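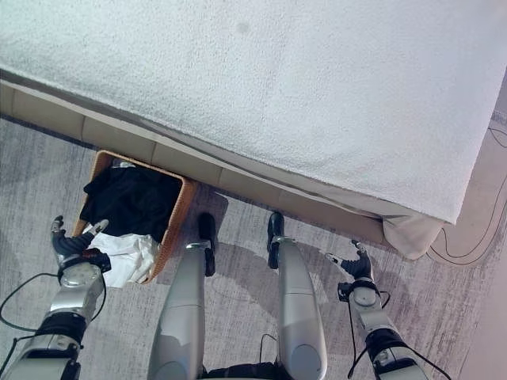
Rund ums Bett: kleine Winterrunde fürs Schlafzimmer

Liebe Leserinnen und Leser,

zwischen Plätzchenblechen und Geschenkpapier kommt das Schlafzimmer im Dezember ja meistens als letztes Zimmer dran, wenn überhaupt. Die Tür lässt sich so schön zumachen! Bei uns war es jedenfalls wieder so, und als ich mich gestern Abend endlich hineingewagt habe, bin ich zuerst am Korb hängen geblieben. Ein geflochtener Korb, rechteckig, halb unters Bett geschoben, obenauf etwas Schwarzes, zusammengeknüllt, und über die Ecke hing noch ein weißes, zerknittertes Tuch heraus. Vielleicht kommt Ihnen das bekannt vor.

In den Zuschriften zur letzten Ausgabe ging es auffallend oft um genau solche Körbe. Eine Leserin aus Bremodville schreibt, sie habe jahrelang einen hohen Wäschepuff mit Deckel gehabt und nie etwas hineingetan, weil immer etwas auf dem Deckel lag. Seit sie einen flachen, offenen Korb neben dem Bett stehen hat, landet die Wäsche wenigstens darin (und der Stuhl ist wieder ein Stuhl). Ich kann das nur unterschreiben. Offen ist bequem, und was bequem ist, wird auch abends um elf noch benutzt.

Ein bisschen Sorgfalt mag so ein Korb allerdings. Feuchte Handtücher bitte erst über die Heizung oder die Wannenkante hängen, sonst riecht das Geflecht irgendwann muffig und man bekommt es kaum wieder heraus. Dunkles und Helles gehört getrennt, das wissen wir alle, und trotzdem liegt bei mir Schwarz neben Weiß im selben Korb. Ich sortiere eben erst vor der Maschine. Wer feine Strickjacken oder Strumpfhosen hineinlegt, schlägt den Korb besser mit einem alten Kissenbezug aus, die Enden der Weide ziehen gern Fäden. Und zweimal im Jahr ausleeren, umdrehen, kräftig ausklopfen und mit der weichen Bürste durchgehen, am liebsten draußen auf dem Balkon.

Nun zum Bett selbst. Nach heller, frotteeartiger Bettwäsche und Überwürfen werde ich im Winter besonders oft gefragt, und ich verstehe es gut, denn so eine leicht noppige, weiße Oberfläche macht ein Zimmer auch an einem trüben Nachmittag freundlich. Waschen Sie solche Stücke bitte allein und ohne Weichspüler, der verklebt die kleinen Schlingen. Nicht zu voll laden, nach dem Schleudern gut ausschütteln und möglichst liegend oder über zwei Leinen trocknen. Kleine Flecken lieber gleich mit etwas Gallseife betupfen und eine Viertelstunde liegen lassen, das erspart manchmal die ganze große Wäsche.

Wenn an der Ecke dann doch wieder ein Zipfel vom Laken oder vom Schoner über das Polster hängt: einmal herumgehen, Matratze anheben, Stoff glatt darunterschieben, fertig. Gepolsterte Bettseiten in Beige sind dankbar, aber in den Nähten sammelt sich Staub. Nehmen Sie den schmalen Polsteraufsatz und fahren Sie die Nähte von oben nach unten ab, danach erst den Teppich. Auf grauem Teppich sieht man Fusseln übrigens weniger, als gut ist. Ziehen Sie den Korb also hervor und saugen Sie auch darunter, ich war nicht stolz auf das, was ich dort gefunden habe.

Aus dem Laden noch zwei Kleinigkeiten. Die waschbaren Korbeinlagen von Tudadier sind wieder da, in Natur und in Grau, das Stück zu 19 Euro. Und die Bettschoner von Markia, die im Herbst so schnell vergriffen waren, kommen erst im März wieder herein. Wer mag, antwortet einfach auf diesen Brief, dann legen wir einen zurück.

Jetzt wünsche ich Ihnen frisch bezogene Betten und ein paar ruhige Tage, an denen der Korb auch einmal voll bleiben darf.

Herzlich
Ihre Redaktion vom Wäschebrief
22. Dezember 2020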